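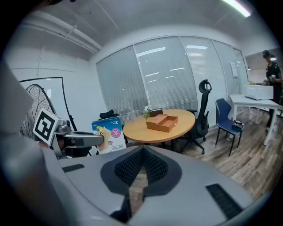 Fan and blinds, windows side of the office

Clearing out a shared office - what to do with all the small stuff?
Posted by Nayeli Rengifo
152 views

We have to hand over a shared office at the end of July and I've been put in charge of the sorting. The big furniture is easy enough. What I can't get on top of is everything else: product boxes, a pedestal fan, tissue boxes, artificial flowers, power strips, odd chairs that don't match. The room has a whiteboard on the wall and venetian blinds all along the windows, and I think those stay, but the lease doesn't say.

I started by making piles on the floor and it went badly. People walk through all day and the piles get mixed. Is there a better order to do this in? Also, does the fan need a box, or can it go in the van as it is?

2 people are following this

Morven Dalgleish
Get off the floor first. Pick one table for things that are leaving and one for things nobody has decided on yet, and don't let them mix. A round table is fine for small items if you keep an open box in the middle and fill that.

Sort the cables before the furniture. If a power strip is lying across the floor where people walk, unplug it, coil it and put a bit of tape around it with the name of what it ran. A white cable on a wood floor is easy to miss when you are carrying a chair. 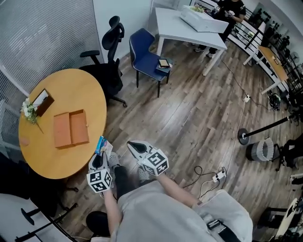

Mesh chairs with a wheeled base can be rolled out last, one at a time. Upholstered chairs tend to collect things on the seat, so check them before anyone picks them up. Artificial flowers go in at the very top of a box, on their side, with nothing over them. I used Garkside for our move and they wouldn't take open boxes, so fold the lids in and tape them the evening before.

For the fan, take the grille and blades off if they unclip and wrap the blades in a towel. The pole and base can go loose.

14 found this helpful - Share

Iddrisu Nartey
Blinds and whiteboard usually stay but ask the landlord in writing. Ours charged us for a whiteboard we took.

3 found this helpful - Share

Ruairí Daly
I'd just throw most of it out. Tissue boxes aren't worth the space in a van. Keep the fan.

Share

We use cookies to remember your settings. Accept - Manage choices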